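December, morning, before the kettle

I write this one longer than usual, so that the next person who opens the Kavari folder does not start again from zero as I did.

Subject: the water-powered things of the ancients, and our own small attempt to build one. I mean the temple door, the singing birds, the wine servant and the water clock. We have chosen the water clock with float, for the local history evening. Working name of the model is Lilla, because it must be called something on the drawings.

**What I have read so far**

The old writers on pneumatics explain their devices very shortly. They say "let there be a vessel" and "let there be a siphon", and after this the bird sings. They do not say how wide the siphon is, or how the joint was closed. I think they wrote for people who had already seen one. When I write my own notes from last winter I do the same thing, so I cannot complain too loudly.

The simple outflow clock is a pot with a hole near the bottom. It is full at the start and the speaker in the law court must stop when the water stops. For this use it is not important that the water runs quickly at first and slowly later, because everybody gets the same pot. But if you want to read hours from it, the marks on the inside must be placed closer together towards the bottom, or the pot must have sloping sides. The Egyptians had pots with sloping sides long before, so this was understood early, at least by hand and eye.

The inflow clock is the better idea. The water drips into a second vessel at a steady rate and a float rises. To make the rate steady you keep the first vessel always full, with an overflow. This is the part that I like the most. You waste water in order to have good time. With Ctesibius the float carried a rod, and the rod could carry a pointer, or teeth that turned a wheel. From there it is a short way to figures that move, and small stones that fall into a bowl to mark the hour.

One thing I had wrong before: I believed the hours were equal. They were not. The day from sunrise to sunset was divided in twelve and the night also in twelve, so a summer hour of the day was longer than a winter one. The clock had to be adjusted through the year, and this was done by a column with curved lines, turned a little from time to time. The pointer goes up the same distance but it meets the lines at another place. I drew this three times on squared paper before I understood it. The paper is in the folder, the third drawing is the good one, please ignore the first.

**Our model**

Supply tank: the old glass battery jar. Overflow drilled by the glass shop on the corner, clean work, no cracks. Holds 2 litres up to the overflow.

Dripper: first I used a brass nozzle from a camping stove. The book says that gold or a pierced gem was used for the hole, because these do not wear or get dirty like bronze. I did not believe that it matters so much. After one night with tap water the rate had changed enough to see it without measuring. With a magnifier there was a white ring in the hole. So, limescale, and the old author is right and I am corrected. Now I use a watch jewel with a hole, glued in the end of a short tube. The jewel came from a broken alarm movement, the sort with Sunanix on the dial, from the box under the window. There are more in the same box, do not throw it away.

Float: cork, varnished. The unvarnished cork sat lower each day. I should have known it.

Rod: straight brass, runs in two guides. The upper guide was too tight and the rod stuck, then jumped. A jumping clock is worse than no clock. I opened the guide with a fine round file and it goes now, but it makes a faint scratching when the room is quiet.

Column: cardboard tube with paper around it, lines drawn in ink. Will be replaced by turned lime wood if there is time. There will not be time, I think.

**Test notes**

Test 1. Rate too quick, vessel full before lunch. Smaller jewel fitted.

Test 2. I counted drops for the drip rate and got 47 in one minute. Repeated after the midday meal and got the same, so the overflow does its work. I was very pleased and told everybody, also people who did not ask.

Test 3. Left overnight. In the morning the float was 4 mm lower than it should be. The room was cold, and cold water is thicker in a small hole. I found that this problem is known, and that in hard winters such clocks could freeze altogether. In the Mediterranean it is maybe less of a worry than in our building.

Test 4. Same jewel, jar wrapped in an old pullover. Better. The rise of the float over the whole test was 169 mm, and on the drawing I had calculated 171. I accept this and will not touch it any more. (Note to myself: I have written this sentence before, in other projects, and then I touched it.)

**The automaton part**

For visitors the clock alone is slow to look at. A child will give it half a minute. So we would like to have one thing that moves, and I propose the bird. The principle: water fills a closed chamber, the air is pushed out through a small whistle, and the bird sings. When the chamber is full a siphon empties it at once and it begins again. No valves, no hand.

I made the siphon from clear tube, so that people can see it start. It starts well if the water arrives fast, but with slow water it only dribbles over the bend and never becomes full. This took me two evenings. The cure is a narrower tube at the bend. In the old drawings there is also another form, a pipe inside a wider closed pipe, like a hat over a stick. I would like to try it, it looks more certain.

The whistle needs more air than I thought. Sproģis sells small tin ones, of the kind that goes in toys, and the lowest note needs the least pressure. One is fitted now. It gives a sound, but it is more like a kettle far away than a bird. If half the whistle stands in water it warbles, and this is much nicer. A level of water just over the lip is right, more than this and it only bubbles.

Still open:

- does the bird turn its head, or is the song enough
- where the waste water goes, the bucket is ugly and too small
- distilled water or tap water; distilled costs money, tap closes the hole
- label text, see below

**About the label text**

I want to be careful with the big claims. In popular books one reads that the ancients had the slot machine, the robot, the steam engine and the automatic door, and everything was forgotten for a thousand years. Some of this is fair. The holy water vessel does take a coin and give a measure of water: the coin falls on a plate at the end of a beam, the beam tilts, the plug lifts, the coin slides off and the plug closes. I would call it a vending machine without feeling ashamed.

But "forgotten" is too strong. The texts were copied, translated to Arabic and improved very much. The clocks with floats became large public clocks with doors and figures and falling balls. So the line did not break, it only went through places which our schoolbooks did not visit. I want one sentence about this on the label, even if it costs us the sentence on the steam ball.

And we do not know for all of these devices if they were built. Some were, surely. Some perhaps lived only on the page. My draft says "described" where I cannot find more, and "built" only where I can. Please do not change this for better style.

Draft, first version:

> A clock that runs on water. The upper jar is always full, so the drops fall at a steady pace. The float rises and the pointer shows the hour on the column. Turn the column for the season. Clocks of this kind were used in Greek and Roman cities, and were later made larger and finer by engineers in the Islamic world.

The label may have 500 characters, including the title. The printer wants the file as plain text. The whole evening programme was allowed 4,000 words and we are already over, but this is not my chapter.

**Afternoon**

Changed the water. Cleaned the jewel with vinegar and a pig bristle (a needle scratches the edge, do not use it). Rate back to what it was.

Tried the hat-over-stick siphon with a yoghurt pot and a drinking straw. It started the first time and emptied to the bottom with a loud last gulp. I prefer the gulp to the whistle. Maybe visitors will too.

The ink on the column runs when wet fingers turn it. To do: wax over the paper, or waterproof ink from the beginning. I have candle ends in the drawer and will try wax first.

Next: bird chamber in copper sheet, soft solder, test for air leaks under water before painting. Buy second bucket. Ask at the hall if there is a drain in the floor or only the one in the kitchen. 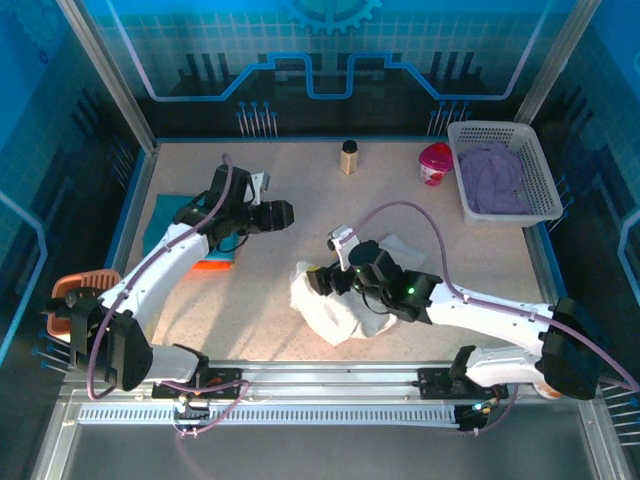
Table with blue circuit-pattern panels, two white arms on the front rail.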